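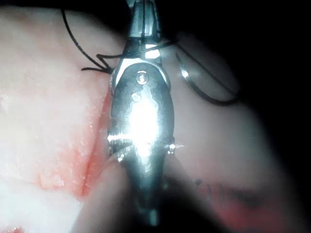
Darnell Ostrowski asked us, after reading the last edition, to say much earlier that slow and fumbled stitches belong in the set too, and that he had thrown out 400 good episodes before he found the note on page two of the appendix.

Well, it's early now! Keep your fumbles. A learning system that has only ever watched perfect stitches has no idea what to do when a needle turns in the jaws or a loop slides off the wrist, and your recoveries are some of the most useful things you can give it. More on this under Labeling.

Section 5. Recording suturing examples

This section takes you from a powered-on, homed station to a folder of finished episodes ready for the Rosus trainer. It assumes you have completed Section 3 (arms and instruments) and Section 4 (cameras and clock sync). If the Jerano console shows anything other than READY on its top line, go back to 4.6 before you start.

5.1 Before you begin

You will need:
The station, with both arms homed and both needle drivers seated
The Jerano console and foot tray
Narketti recorder running on the station computer
A connection to your Yazzie storage box
Tissue, mounted and moistened according to your own lab's procedure
Curved needles with thread attached, plus spares within reach

CAUTION: Needles are sharp, and the arms can move when a foot is on the clutch pedal. Take your feet off the tray and wait for the console to show HOLD before anyone reaches into the work area.

CAUTION: Handle and dispose of tissue under your lab's own rules. This manual does not replace them.

5.2 Setting up a session

1. In Narketti, choose File, then New Session. Pick the task "Interrupted stitch" from the list.

2. Type your operator code. Use the same code every time, even if you are just filling in for someone for ten minutes. The trainer sorts by operator, and mixed codes are a real chore to untangle.

3. Turn on all the streams: left wrist camera, right wrist camera, fixed camera, joint positions, jaw angle, pedals. Each one should show a green dot.

4. Look at each camera picture in turn. You want the jaw tips sharp. The big dark shape of the shaft may be blurry and that is fine.

5. Check the light. Polished jaws throw back a lot of glare, and you may lose the surface of the jaw in a white patch. A little glare is acceptable. If the patch swallows the tip or the thread, lower the lamp one step at a time and look again.

6. Open and close each jaw twice while watching the jaw angle trace. It should follow you with no visible lag.

7. Press Arm Recorder. You're ready for the fun part.

Note: If Narketti shows code 403 when you press Arm Recorder, your Yazzie login has expired. Sign in again from the Storage tab. You don't need to restart the session, and anything already saved is still there.

5.3 Recording one episode

One episode is one stitch, start to finish. Please resist the urge to record a whole row in one go. We know it feels smoother, and we did it ourselves at first, but the trainer has to cut long recordings apart again and it does not always cut where you would.

1. Bring both instruments to where you want to start. Any comfortable position is good. Vary it from one episode to the next.

2. Tap the left pedal once. You'll hear a single beep and the red bar will appear in Narketti.

3. Pick up the needle with whichever jaw you prefer for this pass. Announce the phase by tapping the right pedal: one tap for Grasp.

4. Drive the needle through one side of the incision and out the other. Tap for Drive as the point touches the tissue.

5. Pull the thread through until you have the tail you want. Tap for Pull. Go gently here, and stop if the tissue starts to lift.

6. Wrap and tie. Tap for Tie at the first wrap only, and don't tap again for the second throw.

7. Trim the thread if your task includes trimming. Tap for Trim.

8. Let go, back both instruments off a short way, and tap the left pedal again to stop. Two beeps mean the episode has been saved.

Short tails, long tails, knots that sit a little left of the line – all welcome. What matters is that the stitch is a stitch you meant to make.
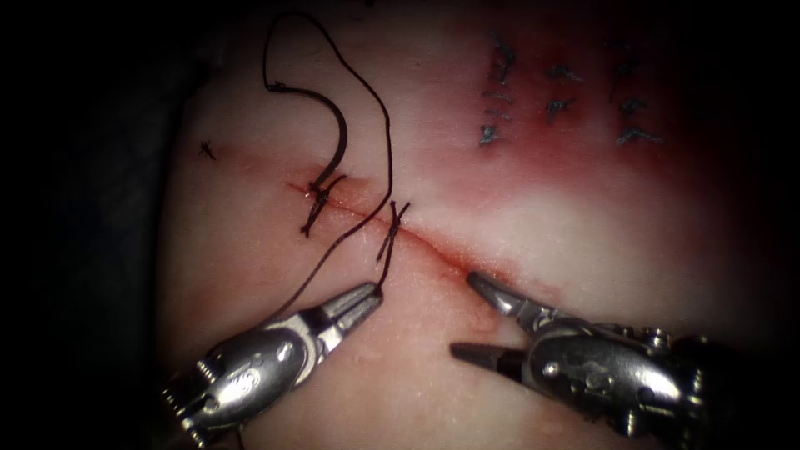
Figure 5-2. Fixed camera, two stitches tied along the incision.

5.4 Moving along the incision

Once the first stitch is in, work your way along the line. A few habits make a big difference to how well the system learns to do the same.

Leave earlier stitches in the picture. The trained policy will have to work next to its own finished knots, so let it see plenty of them. The same goes for rows left over from earlier practice elsewhere on the tissue. You don't need fresh tissue for every session.

Change direction now and then. If you have been working left to right all morning, turn around and come back the other way. Turn the mount a little between sets, too.

Swap the leading hand. Nearly everybody has a favorite, and it shows up in the data as a big lopsided bump. Check the Balance tab in Narketti and aim for bars of similar height.

Mind the loops. Loose thread is the hardest thing for the system to follow, and it loves to hook itself on a wrist or drift across a jaw. If it does, just clear it the way you would normally and keep recording. Don't stop the episode! A clean recovery from a snagged loop is worth a dozen easy stitches, and we get excited every time one comes in.

Note: Small cut ends of thread on the tissue can stay where they are. Clear them between episodes if they bother you, but never reach in during one.

5.5 Passing the thread between instruments

Handing over is where the two arms come closest together, and it's worth practicing a few times with the recorder off.

1. Hold the thread or needle steady with the giving hand. Pause for a breath.

2. Bring the receiving jaw in from the side, open, at a low speed. On the Jerano, the speed dial at 3 suits most people.

3. Close the receiving jaw and wait for the jaw angle trace to settle.

4. Open the giving jaw and back away along its own shaft.

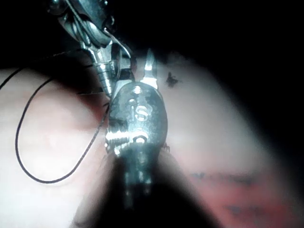 Keep the settle time in step 3 even when you are feeling quick. The recorder looks for 400 milliseconds in which both jaws are closed, and it uses that moment to mark the handover by itself. If you release sooner, the handover goes unmarked and you will have to add it by hand in the Label view.

CAUTION: Do not let the two instruments press against each other. A light brush does no harm. If you feel the console push back, open your hands, clutch out, and separate the arms before you go on.

If one wrist camera loses sight of the tips during a pass, carry on. The other two views usually have it covered, and the trainer is told to expect gaps like these.

5.6 Labeling

Do your labeling the same day, while you still remember what happened. A good rhythm is to label after each 900-second block and then take a real break from the console. Your shoulders will thank you.

1. Open the Label view and choose the first episode with a gray flag.

2. Play it at double speed on the fixed camera. Switch to a wrist camera for anything you can't make out.

3. Check that the phase marks sit where they should. Drag any that are off.

4. Choose one outcome:
Done – the stitch was completed
Done with recovery – something slipped, snagged or was dropped, and you put it right
Not done – you stopped before the stitch was complete

5. For Done with recovery, drag a bracket over the part where things went wrong and another over the fix. These two brackets are what the trainer cares about most, so take your time.

6. Press Save and Next. The flag turns blue.

Do not delete Not done episodes. They are kept out of the main training set but the trainer uses them to learn what a stalled attempt looks like. The only episodes to throw away are those where a stream dropped out, and Narketti marks those for you with a broken-link sign.

5.7 How many is enough?

The Rosus trainer will start at 400 labeled episodes, and you can have a first policy running on the station before you've had time to get bored. Expect it to grasp nicely and tie badly. That's normal, and it is still a thrill to see it reach for the needle on its own the first time.

For tying you can depend on, plan for 3000. Spread them over as many operators as you can find. Labs that began in June with two people on the console and later added more have told us the new hands helped more than the extra hours did.

5.8 Closing the session

1. Clutch out and wait for HOLD.
2. Park both arms from the console.
3. Account for every needle and log the count on your lab's sheet.
4. In Narketti, choose Session, then Send to Yazzie. Leave the computer on until the bar is full.
5. Remove and clean the instruments as described in 3.9.
6. Wipe the wrist camera windows with the supplied cloth. Do not spray anything directly on them.

If the transfer stops partway, choose Send to Yazzie again. It picks up at the last complete episode. For policy training, continue with Section 6.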